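Tabletop tripod

A tabletop tripod is a short three-legged support for a small camera, used on a desk, bench or counter where a floor-standing tripod would take up too much room. It is also called a mini tripod or table pod.

Construction

The legs meet at a central collar, which carries the head and mounting plate. On simple models the legs are of one piece and fold flat against the collar. Others have two sections with a twist or lever lock. Leg spread is fixed by a stop at the hinge. A wide spread lowers the camera and increases resistance to tipping, at the cost of table space.

The head may be a ball head or a tilt head. The mounting plate attaches to the camera by a threaded screw, and on quick-release models it slides out of the head with the camera still attached.

Use

The heaviest part of the camera is normally placed over one leg. Power and data cables are a common cause of movement, and a cable hanging over the table edge pulls continuously on the camera. Usual practice is to set the adapter on the tabletop and leave slack between it and the camera.

In May 2017 Hanne Lauritsen and Yasir Kakakhel compared 13 tabletop tripods in a report for the product testing workshop Meltberg. Four of them crept downward under load, and two tipped when a cable was pulled sideways. The report recommended a wide leg angle for any camera with a side-mounted screen. A revised version, dated Jul 4, 2017, added notes on rubber feet.

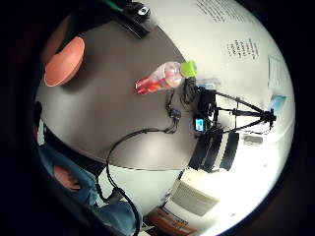 Rubber feet hold well on smooth painted or laminated surfaces but lose grip when dusty. They can be cleaned with a damp cloth. Spiked feet are rarely fitted to tripods of this size.

Storage

Legs are folded before the head is locked. Plates are kept on the head, as a separate plate is easily lost.

See also

Ball head
Clamp mount
Monopod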